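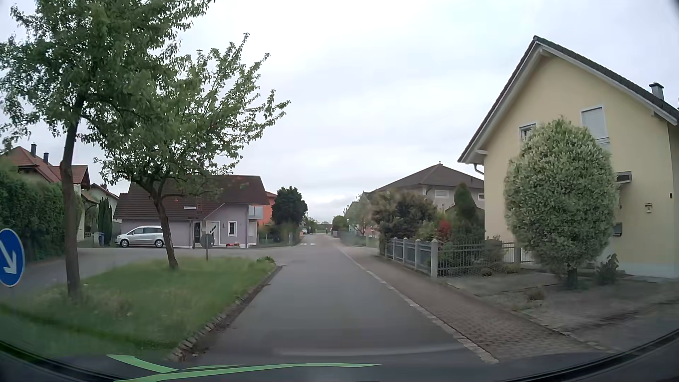
How early should I book my first lesson?

Give me three weeks if you can. Mornings go fast, after-school slots go even faster, and evenings are where the cancellations tend to pop up. If you're flexible, say so in your message and I'll squeeze you in wherever something opens.

I'm a total beginner on the accordion. Will you take me?

Please come! Most of my students had never touched one before they walked in. You don't need to read music, and you don't need to have played piano (it helps your right hand a little and does nothing at all for your left). The first lesson is mostly straps, posture and making one long even note in each direction, and it's more fun than it sounds.

Do I need to own an accordion first?

No, and I'd rather you didn't buy one yet. I have loaners in a few sizes, and I'll let you take one home once we've had a couple of lessons and I know it fits you. People show up with something huge they found online, and then their shoulders hurt and they quit. A smaller box will take you a long way.

OK, but I really want to buy one. What should I get?

I figured! For an adult starting out I like a used 48 or 72 bass. My own everyday instrument is an Ortner, which I bought secondhand and have had repaired so many times that I know its insides better than my own kitchen. The Kurnus student model is lighter and I keep one as a loaner. The reeds are a bit bright for my taste, but kids love it because it's loud.

Budget is the awkward part. A decent used instrument that doesn't need work tends to land between $2,000 and $3,000 around here. You can find cheaper, and sometimes the cheap one is a gem, but bring it to me or to a repair person before you hand over any cash. Play every single button. Smell the inside of the case too - if it smells like a basement, walk away. Mold in the bellows is miserable to get rid of.

Piano accordion or button accordion?

I teach both, though I'm stronger on piano accordion and I'll say so up front. If you want to play Cajun or Irish music on a diatonic button box, I can get you started, and then after a few months I'll probably send you on to Daichi Matsuda, who plays that stuff the way it should be played. He and I swap students all the time.

How long is a lesson, and how often?

Forty-five minutes for adults, thirty for kids. Weekly is best at the start. Once you've got some tunes under your fingers, every other week is fine and plenty of my longtime students do that.

How young can kids start?

I usually say 7. I've taken kids at 6 when they were big enough to hold the smallest loaner sitting down and could stand to sit still for half an hour, so if you have one of those, write me and we'll try a lesson and see. A parent is welcome to stay in the room. Siblings too, as long as they don't mind hearing "Oh! Susanna" a lot.

What kind of music do you teach?

Whatever you like, within reason. I come from polkas and waltzes because that's what my family played at every wedding, but I've taught tango, French musette, movie themes, hymns, and one very determined student's whole set of metal covers. I do ask everybody to work through the first method book alongside the fun stuff. It's dull in the middle. Keep going, the duets at the end are lovely.

How much do I need to practice?

Fifteen minutes a day beats two hours the night before your lesson, and yes, I can tell. Leave the instrument out of its case if you've got a safe spot for it, with the bellows strapped shut, away from the heater and away from direct sun. If it's in the closet you won't play it.

Will my neighbors hate me?

Maybe a little! There's no volume knob. Gentle bellows help, a room with a rug and curtains helps more, and a closet full of coats is surprisingly good. One of my apartment students baked for her whole floor before she started and has never had a complaint. I'd avoid anything after nine at night.

Do you do repairs?

Tiny ones. I can unstick a key, replace a strap or stick a loose bit of felt back down. For tuning, wax or leaky bellows I send everything to the shop on Drulgate Street and I don't get a cut of it. Expect a wait, especially in spring.

Is there a recital?

There is, every March, at the Ekia hall. It's optional and very low-key. Everybody plays one or two pieces, then we push the chairs back and the people who feel like it play for dancing. Family come, somebody always brings too much potato salad, and beginners get the loudest applause. If you'd rather just come and listen your first year, do that.

What if I have to cancel?

Tell me by the evening before and we'll move it, no charge. Same-day cancellations I charge half, unless you're sick, in which case please stay home and get better. If I cancel, your next one is free.

Do you teach online?

I do, and it works better than I expected, though I still want to see you in person for the first few lessons. The straps are really hard to fix over video. Put your camera off to the left so I can see the bass hand and the bellows at the same time, and turn off any background noise setting, or the computer will decide your accordion is noise and mute the whole thing.

How do I pay?

Cash, check, or any of the usual apps. I sell lessons one at a time or in packs, and packs don't expire.

Last updated Jun 16, 2021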